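FINC2046 Listed Company Disclosure
Topic 6 handout: Correcting and replacing market announcements

Assumed reading: Topic 5 notes on continuous disclosure. Bring the Fekari annual report extract to the tutorial, as question sheets will refer to it by page.

6.1 Why corrections form a separate topic

A listed company speaks to the market through its announcements. Once an announcement has been released, it cannot be recalled in any useful sense. Investors may have traded on it, data vendors have copied it, and analysts may have carried its figures into their models. A correction therefore has to do two jobs. It must put the right information before the market, and it must identify the wrong information clearly enough that a reader who relied on the first version knows what to discard.

Students often treat the subject as clerical. Much of it is, but the decision as to which kind of correction is needed is a matter of judgement, and a poor decision can itself amount to misleading conduct.

6.2 Terminology

Practice differs between exchanges and the labels are not used uniformly. For this unit we adopt the following.

Amendment: the original text stands except for identified changes. The amended version is normally released in full with a short statement at the head.

Replacement: the original is withdrawn and a new text is substituted. Used where the changes are too many or too scattered to list.

Clarification: the original was accurate but capable of being misread, or omitted context. No statement in it is withdrawn.

Retraction: a statement is withdrawn and nothing is put in its place, usually for want of a reasonable basis. Production targets and forward-looking revenue statements are the common cases.

A company will generally prefer the word 'clarification' to any of the others. Whether the label fits is to be tested against the content. If a figure has changed, the document is not a clarification.

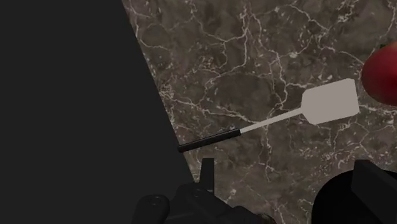
Unit handout prepared by the Corporate Reporting teaching group

6.3 Materiality of the error

The starting point is whether a reasonable person would expect the corrected information to have a material effect on the price or value of the securities. Three points recur in the tutorials.

First, the size of the error is measured against the company and not against the announcement. An error in a capacity figure may dominate a one-page release and still be immaterial to the issuer.

Second, errors of unit are seldom trivial. Kilowatts for kilowatt hours, or tonnes per day for tonnes per annum, can alter the meaning of a whole project.

Third, an immaterial error may still need correcting if it appears in a document that the company has adopted elsewhere, such as a prospectus or an investor presentation. Leaving two versions on foot invites questions about which one the directors believe.

6.4 Worked problem: Zirncombe

Zirncombe is a listed waste processing company. At 9.20 am it announces that its proposed plant at Clunik will process 566 tonnes of sorted plastic per day. The engineering report gives 566 tonnes per week. The announcement also describes the site lease as 'executed', although the counterparty has not signed. The share price rises 20 per cent before noon.

Points for discussion:

(a) The tonnage error is one of unit. The stated throughput is overstated by a factor of seven. Consider whether a trading halt should be sought while the corrected text is settled.

(b) The lease statement is a separate error with a separate cause. A correction headed 'throughput figure' that also changes the lease wording without mention would be defective.

(c) The company's draft is titled 'Clarification - Clunik Project'. Apply 6.2.

(d) The price movement is evidence on materiality but does not settle it. Other news in the sector on the same morning should be checked.

6.5 Form of the correcting statement

The head note should identify the original by title, release time and reference number. It should quote the incorrect words, state the correct words, and say whether all other details are unchanged. That last sentence is a representation in its own right - it should be made only after the full text has been re-verified against source documents.

Reasons for the error may be given but should be brief. 'Typographical error' is to be used only where the error was in fact typographical.

6.6 Preparation for the tutorial

Draft a head note for Zirncombe of no more than 3 paragraphs. Submit through the unit site by 5 pm on the day before your class. Late drafts will not be discussed in the session but may be included in the August revision folder.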